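회사 소개

트룰홀름(Trullholm)은 로봇 조작 학습에 쓰이는 시연 데이터를 수집하고 정제하는 회사입니다. 수집은 핸드헬드 그리퍼로 하며, 작업자가 그리퍼를 직접 쥐고 동작을 수행하면 손목 시점의 어안 영상과 그리퍼 개폐 폭이 함께 기록됩니다. 로봇 본체가 없는 장소에서도 같은 형식의 데이터를 얻을 수 있습니다.

주력 분야는 주방 작업입니다. 현재 작업 목록에는 118개 과제가 등록되어 있고, 과제마다 시작 배치, 종료 조건, 허용 오차를 문서로 정의합니다. 과제 하나의 기본 수집량은 시연 600건입니다.

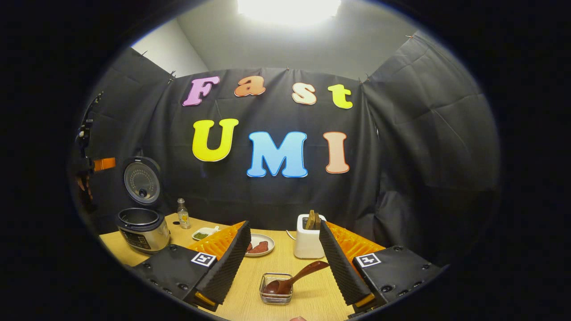
작업대는 검은 천으로 세 면을 둘러 배경 변화를 줄입니다. 테이블에는 밥솥, 토스터, 접시, 철망 바구니와 국자형 스푼 등 일반 가정에서 쓰는 물건을 올립니다. 핑거 양쪽의 기준 마커는 개폐 폭 산출에 사용합니다. 물체 위치는 시연마다 배치표에 따라 변경하며, 같은 배치를 연속으로 기록하지 않습니다.

기록된 시연은 두 단계로 검수합니다. 1차에서는 마커 인식률과 궤적 추정의 연속성을 자동으로 확인하고, 2차에서는 검수자가 영상을 재생하여 종료 조건 충족 여부를 판정합니다. 파지에 실패한 뒤 다시 잡은 시연은 별도 태그를 붙여 보관합니다. 납품 기준은 과제별 유효 시연 비율 90퍼센트입니다.

조직은 수집팀과 데이터팀으로 나뉩니다. 수집팀은 일로나 켈레멘(Ilona Kelemen)이 맡아 과제 정의와 작업자 교육을 총괄하고, 데이터팀은 욜란 빈체(Jolán Vincze)가 맡아 동기화, 궤적 복원, 포맷 변환을 담당합니다. 신규 작업자는 연습 시연 100건을 마친 뒤 본 수집에 참여합니다.

수집 의뢰 시에는 대상 과제, 사용할 물체의 규격, 필요한 시연 수와 출력 포맷을 함께 보내 주십시오. 일요일에는 작업장을 운영하지 않습니다.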